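Torkeo Refurb Tower — Dell Desktop Shell for Processor Swaps

Sold by Mekov Spares
Condition: used, opened and checked
Sold as: computer case with motherboard, power supply and drive bay
Processor and cooler: see the options further down
Listing updated 8/4/26

We love these old Dell towers. They were built for offices where somebody had to get inside in a hurry, and it shows as soon as you lay one on its side and take the panel away. There is room for your hands, the power wires run where you'd expect them to, and the part most people are buying one for (the processor socket, of course) sits out in the open where you can get at it.

The Torkeo Refurb Tower is our name for the ones we pick out for people who want to learn processor swaps on a real machine, or who already have a chip in a drawer and want a home for it. Zuzanna Żak chooses them from the office clear-outs we buy in, and she is fussy! Bent socket frames go straight to the parts shelf.
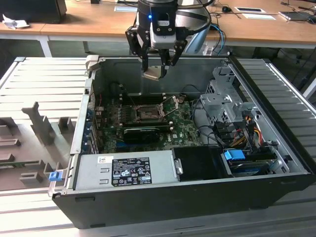

Dell tower on its side, panel off, socket lever raised. Graphics card and power supply in place.

What you get

Case: black tower, side panel included. Expect scuffs on the outside, mostly on the corners and the feet.
Motherboard: green Dell board with the socket, retention frame and lever.
Power supply: the silver unit that came with the case, tested under load for 50 minutes.
Storage: drive wiped before it leaves us. No operating system.
Graphics card: varies from tower to tower, so ask us if it matters for your build.
Memory: not included unless you add it at checkout.

About the processors

You can add a used processor to your order, matched to the board in your tower. We sell these in two grades. Grade A has been wiped clean on top and comes in a clear plastic shell. Grade B is the bargain one — it works, we've run it, but the old thermal paste is still on it and cleaning it is your job. Ruwan Jayasinghe on our bench prefers to send people Grade B for a first go, as cleaning a chip properly is half of what there is to learn. Use lint-free wipes and a little isopropyl alcohol, work from the outside in, and keep going until the wipe comes away clean. It takes longer than you'd think and it's oddly enjoyable.

Hold the chip by its edges, all the way from the bench to the socket. Line up the corner mark, lower it flat, and let it settle under its own weight. If it doesn't want to sit, lift it straight up and look again. Never push! 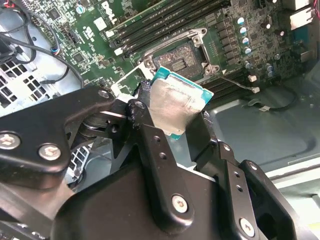 Can I reuse the thermal paste that's already on a used processor?
Old paste dries out and leaves gaps once the cooler has been lifted, so clean it all off and put on a fresh pea-sized dab before you fit the cooler again.

Add-ons

Warcombe paste, small tube. Plenty for several swaps, and it spreads nicely even in a chilly garage.
Głowacki wipes, box of 50. Thick, lint-free, and they don't fall apart halfway through the job.
Cooler with screws. Used, dusted and matched to your board. Please tell us if you already have one, because the mounting holes differ between models and we'd hate for you to end up with two.
Memory sticks, sold singly.

Before you switch it on

Give the board a slow look with a good light before anything goes back in. Check the socket first, from a low angle so the light skims across it, and then the memory slots, with the latches opened so you can spot any dust down in there.

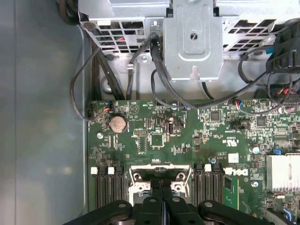
After that comes the battery. We put a new coin cell in every tower we ship, but if yours has been sitting on a shelf for a long while and the clock keeps resetting, swap it for another one. They cost next to nothing and any corner store has them. Unplug the tower at the wall first, then hold the power button in for a few seconds.

Shipping and returns

Towers go out double boxed, with the processor (if you ordered one) packed separately. You have 47 days to send anything back, opened or not. Quote part number 800 when you write to us, and Igor Malinowski will sort out the label.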